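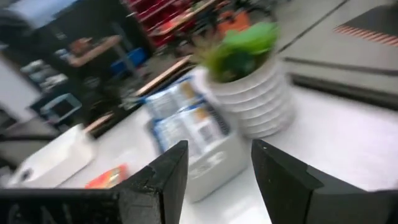 July, 10:40. White table, second arrangement. Ribbed pot and plant, blue-and-white snack pack up at the white box, tray to the left, small orange-and-red pack near it.

Table set, continued from previous page

Purpose of today: fix the arrangement of the things for the reception table at Zedilville, so that it can be put back the same way after the table has been wiped. The table top there is white too, and the same width as ours, so positions found here can be carried over without scaling. Height differs. Ignored for now.

Things on the list:
White ribbed pot with plant
White box (the one with the faint grey marking on the front)
Blue-and-white snack pack
Small orange-and-red pack
White tray with raised rim

All in one crate on the lower shelf, pot separately on the windowsill. If the crate is wanted for something else, move the contents together.

Weighing. Pot and plant together 583 g on the bench scale, after taring with the paper mat on the pan. Repeated after lunch, same reading. Did not weigh the plant separately and see no reason to. Box and packs are too light to matter for the shelf loading, so left out of the sheet. Tray weighed on the previous page, figure stands.

Tray. Depth over the rim 138 mm by steel rule, short side. Checked at both ends and they agree. The Trondeck drawing gives the inside dimension without saying so, which explains the argument last month. I have written "outside" next to mine. Anyone using the drawing to cut a liner should take the inside measurement themselves, the rim has a radius and the rule does not sit well in the corner. There is a small dark round spot at one end of the tray. I use it as the orientation mark: spot end to the left. Have not established whether it is a mark or part of the tray. Rubbed it with a thumb, no change, did not go further.

First arrangement. Everything in a row, square to the front edge of the table, tray at the left, pot at the right. Easy to describe and easy to repeat, but it uses the full width and leaves nowhere to sign the visitors' book. Also anything small in the row gets pushed out of line by sleeves. Hawi Adugna tried it with a coat on and moved two things in one pass. Abandoned.

Second arrangement (see top of page). Tray turned on the diagonal, box and snack pack together, pot behind. This takes less width than the row and the tall item is at the back where nobody reaches over it. The diagonal tray wastes a triangle of table on its near side, but the small pack can go there or thereabouts. Held up better with the coat. The blue-and-white pack was moved twice by hand and both times could be put back by eye against the box.

Third arrangement. As the second, with the tray square. Looks tidier on its own, though the corner of the tray then comes too close to the box and the box is hard to lift without catching the rim. Went back to the second.

Clearances for the second arrangement, as noted on the tape:
Box to pot, 40 mm. Enough for a cloth over two fingers.
Box to nearest tray corner, 40 mm also. Set by the same spacer block.
Small pack to tray rim, 5 mm. Nominal, will not survive the first visitor.

The 5 mm is there only so that the pack is not resting on the rim when someone wipes along the edge. If it touches, carry on.

Snack pack. Stands at a slight lean. Tried to get it vertical and gave up, the bottom seam is not flat and it finds its own angle. With the box behaving as a stop the lean is repeatable. On the open table it fell over three times out of four. Do not use tape on the pack. Tape on the back lifts the print and we then have to replace it, and the box of spares has gone to Vamusgate. Putty leaves a mark on the white table that took longer to remove than the whole of the first arrangement took to set out.

Replacement packs need to be the same size or near it. Colour matters less but the table, tray, box and pot are all white and two packs in strong colours are what make the set findable from the door. Hawi suggested a coloured tray instead. Possible. Would need ordering and I would sooner not restart the drawing question.

Pot. The ridges collect dust. A flat cloth goes over the tops of them and leaves the grooves as they were. A soft brush, run round the pot along the grooves and not up and down, clears it in one turn. Brush is in the left drawer with the rule. Please return it dry. Ridges also make the pot easy to lift one-handed, fingers sit in them. Lift by the pot and never by the plant.

Plant. Broad light green leaves at the top, thinner olive-coloured ones fanning to one side. The fan has to point left, over the empty part of the table. Pointed right it overhangs the visitors' book position and gets pushed about. Pointed forward it comes down over the pack. I put a pencil tick under the foot of the pot at the fan side, so the tick goes left, same as the tray spot. Everything with a mark has its mark to the left. This is the whole of the orientation rule.

Box. Front face is the face with the grey marking. The marking is faint and under the ceiling lights it disappears from some angles, so check by tilting before setting down. I set it down backwards once this morning and did not notice until the spacer was out. Suggest a pencil tick underneath here as well. Not done yet.

Wiping procedure, tried twice:
Lift small pack, put it in the tray.
Lift snack pack, lay it flat in the tray.
Lift tray with both packs in it, put it on the trolley.
Pot next, then box.
Wipe table front to back, damp cloth, then dry cloth.
Box down first, to the tape corner. Pot behind with the spacer. Tray on its diagonal with the second use of the spacer. Snack pack to the box. Small pack last.

The order of replacing matters more than the order of lifting. Putting the tray down before the box gives nothing to measure from. On the second try I put the pot down first out of habit and had to move it twice.

Tape. White tape on a white table, as requested, so that visitors do not see it. We cannot see it either. Changed to one short corner of tape at the box position only, everything else measured from there. The adhesive is the low-tack roll, Tsegaye, from the paint cupboard. Left a piece down since the beginning of the month and it came off this morning with no residue. The other roll in that cupboard looks the same and is not low-tack. Have written on the core.

Diagonal of the tray. I would prefer to give an angle, but nobody at Zedilville will have a protractor to hand. Instead: near end of the tray towards the left front corner of the table, far end clear of the box by the spacer. Two conditions are enough to fix it as long as the tray is not swapped for a longer one. Tried this on Hawi with no other instruction. Result was within a finger's width of mine at the far end and slightly more at the near end. Acceptable.

Lighting. In the afternoon the tray rim throws a shadow along the table on its window side and the small pack sits in it. Still visible. At Zedilville the window is on the other side according to the plan, so may be better or may be the same problem at the other end. To look at on site.

16:15. Went through the whole set once more from the crate with this page as the only guide. Two corrections found and made above: the order of pot and box when replacing, and "near end" of the tray, which I had as "left end" and which reads differently depending on where one is standing. Position of whoever is doing it: front of the table, facing the pot.

Spacer block goes in the crate with the set. It is the only one cut to this size, the rest in the tray by the vice are over.

Open:
Pencil tick under the box.
Spare packs back from Vamusgate, or two new ones.
Ask Trondeck to mark inside or outside on the tray drawing.
Height of the Zedilville table. Only matters for the plant, whether the upper leaves meet the underside of the notice shelf.
Print the wiping procedure on one side of a card, large type. Hawi has the card stock.
Visitors' book not available today, used a closed folder in its place. Check with the real one before fixing the tape corner for good.

Crate packed, pot back on the sill with the tick to the left.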